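Flevine Two-Arm Laundry Station
Planning and Budget Information for Facility Buyers

The Flevine station is a two-arm robot for loading and unloading front-loading washing machines. It is offered by Clustcombe to residential care homes, hotels and training centers. Buyers are asked to review this page before requesting a quotation.

Site requirements

The machine door must open fully without striking a wall or a cart. Baskets should have rigid sides and a rim or slot that the hands can hold. Carpet tile is acceptable. Loose mats must be removed from the working area.
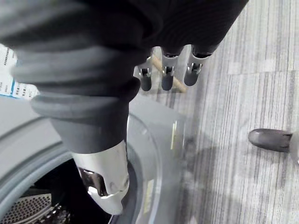
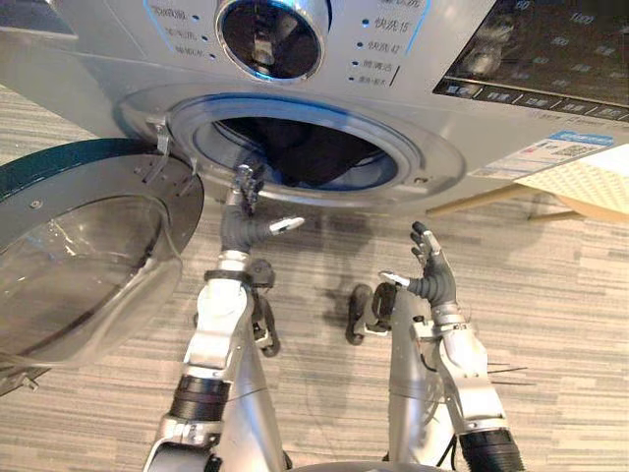
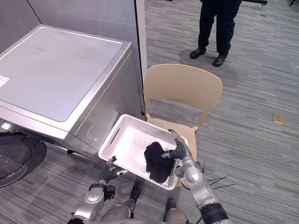
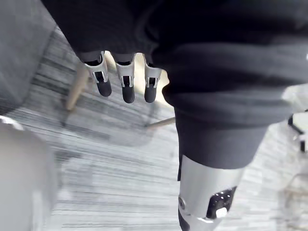
Laundry work with a front-loading machine on striped flooring. Third picture: the basket held in both hands.

Pricing

The base unit is leased at $2,944 per month for a term of 18 months. The lease includes both arms, both hands and the wrist cameras. Fabric hand covers are consumable items and should be budgeted separately, in packs of 3. Washing machines, baskets and furniture are not supplied.

Buyers with an existing Quintana service agreement may add the station to that agreement at renewal. A deposit of $100 is payable for each site survey and is credited against the first invoice.

Delivery and contact

Orders confirmed before the end of August are scheduled from the Stenolwood warehouse. Floor plans and the model number of each washing machine should be sent with the order to Ronaldo Amaral, Equipment Planning, Clustcombe.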